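Filed under: Notebook / Site visits

6th September

Hestcombe open day. Arrived with Tamunoemi Nwosu shortly after the doors opened, signed in, got a lanyard that did not fit the badge. Parking is behind the loading dock and the sign for it faces the wrong way.

Morning: tour of the Dranik line. Two arms on a shared rail, picking trays from one conveyor and stacking them on another. The guide quoted 352 trays an hour, then conceded that the figure was for the lighter tray. I asked about recovery after a missed pick. The arm backs off to a fixed height, requests a new camera fix and tries again; after the second failure it stops and calls a person. I would have liked to see the fault log. It was not offered.

The safety fence is interlocked at both gates, with a light curtain on the infeed side. Reset button is outside the fence and has a clear view of the cell, as it should. Tamunoemi noticed that the floor marking did not match the printed plan we had been handed. The guide said the plan was from February.

Coffee, poor. Talked to a man from Kundus about belt tensioners until it was time to go downstairs.

Afternoon: the Yook demonstration. This was the part I had come for. The operator works a pair of hand-held grippers directly, one per hand, and the recorded motion is used later to train an arm. No arm in the loop at this stage. The group stood back along the side while the operator worked at the table, handling groceries and kitchen items. Questions were held until the end of each run, which slowed things down but kept the recordings clean.

Notes on the hardware. Both units are the same build: black body, two slender fingers, a gray triangular plate on top drilled with small holes. One cable each, off the back, looped past the hand. I asked whether cable drag shows up in the data. Answer: a little, on fast wrist turns, and they are working on a lighter cable. The handle is underneath, so the wrist stays fairly low to the table. I expect that gets tiring. The operator said the forearm goes before the wrist does.

The run I followed most closely had a yellow drink pouch with a green screw cap for the left hand and a glass jar for the right. Awkward pair. The pouch is flexible and has to be approached low; the jar is rigid and the work is all at the rim, where the clear plastic is hard to see from any distance.
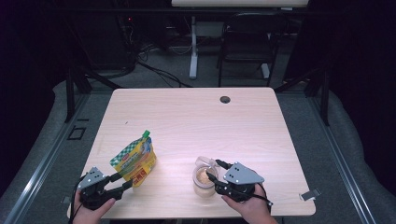 Questions put to the Yook people

How many recordings so far? 1,795 for the kitchen set. They discard a run if either hand leaves the work area.

Do they score grip force? Not yet. Finger opening only, which I think is a gap for anything soft. Tamunoemi disagreed and argued that opening plus a known finger stiffness gets you most of the way. We did not settle it.

Who changes the finger pads? The operators, every six sessions. No torque spec for the screws. Wrote that down twice.

Left before the closing talk. To do: ask Hestcombe for the current floor plan, send Tamunoemi the paper on soft packaging, return the lanyard.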